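Categoría: Manuales y libros de texto > Robótica > Aprendizaje por demostración

Buscar en este libro Buscar

Capítulo 5
La recogida de demostraciones

Un sistema que aprende a manipular objetos necesita ejemplos, y alguien tiene que producirlos. En los capítulos anteriores se dio por hecho que el conjunto de datos ya existía y que el problema consistía en elegir una arquitectura y entrenarla. En la práctica, la mayor parte del calendario de un proyecto se consume antes de llegar a ese punto. Este capítulo trata de esa fase: qué se graba, quién lo graba, con qué instrucciones y cómo se decide que una grabación sirve.

Llamaremos demostración al registro continuo de una persona que realiza una tarea de principio a fin. Un episodio es el fragmento de ese registro que se entrega al sistema de aprendizaje, con su etiqueta y sus marcas de inicio y final. Una demostración puede dar lugar a un episodio, a varios o a ninguno. Conviene mantener separados los dos términos, que en la bibliografía se confunden a menudo.

Como caso de estudio usaremos el proyecto Pescombe, dirigido por Areti Fragkou y dedicado a tareas de limpieza y orden en oficinas. El catálogo inicial constaba de 19 tareas, descritas cada una en una sola frase: limpiar el teclado, recoger los vasos, enrollar un cable. Tras una prueba piloto en junio, el equipo comprobó que una frase no bastaba. Ante la instrucción «limpiar la mesa», unos participantes retiraban primero todos los objetos y otros trabajaban alrededor de ellos. Ambas conductas son correctas, pero mezclarlas bajo una misma etiqueta dificulta el aprendizaje cuando los ejemplos son pocos.

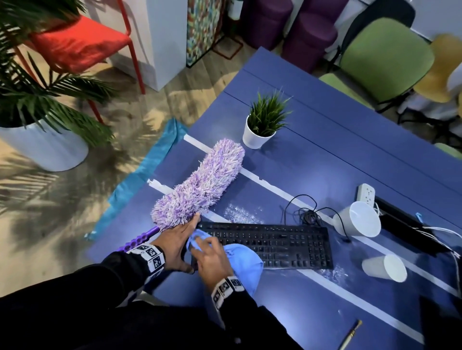
La segunda versión del catálogo dividió cada tarea en pasos y fijó para cada paso una condición de final observable. «Pasar el paño por el mango» termina cuando el paño se separa del mango, no cuando el participante considera que está limpio. La diferencia parece menor, pero de ella depende que dos anotadores coloquen la marca en el mismo sitio. Alby Whitelaw y Manaia Lowther anotaron por separado las mismas 217 demostraciones y compararon sus resultados; las discrepancias se concentraron en los pasos cuyo final seguía redactado en términos de intención.

Las tareas en que intervienen las dos manos exigen una decisión adicional. Cuando una mano sujeta y la otra frota, cabe anotar una sola acción o dos acciones simultáneas. Pescombe adoptó lo segundo, con una pista de anotación por mano. El coste de anotar aumentó en roughly un tercio del tiempo previsto, y a cambio fue posible entrenar por separado el agarre y el movimiento.Queda la cuestión de la variedad. Si los objetos ocupan siempre el mismo lugar, el sistema puede aprender posiciones en vez de relaciones entre objetos. El protocolo pedía cambiar la disposición de la mesa cada 3 demostraciones y anotar el cambio en la hoja de sesión. Tayla Ruawai, responsable de esas hojas, añadió una casilla para los objetos ajenos a la tarea, que también forman parte de lo que el sistema recibe como entrada.

El apartado 5.1 describe la redacción de instrucciones. El 5.2 se ocupa de la calibración y la sincronización de los sensores, y el 5.3 de los criterios para descartar episodios. Los ejercicios finales utilizan la hoja de sesión de Pescombe, reproducida en el apéndice.

© Ediciones Priner. Contacto | Aviso legal | Volver arriba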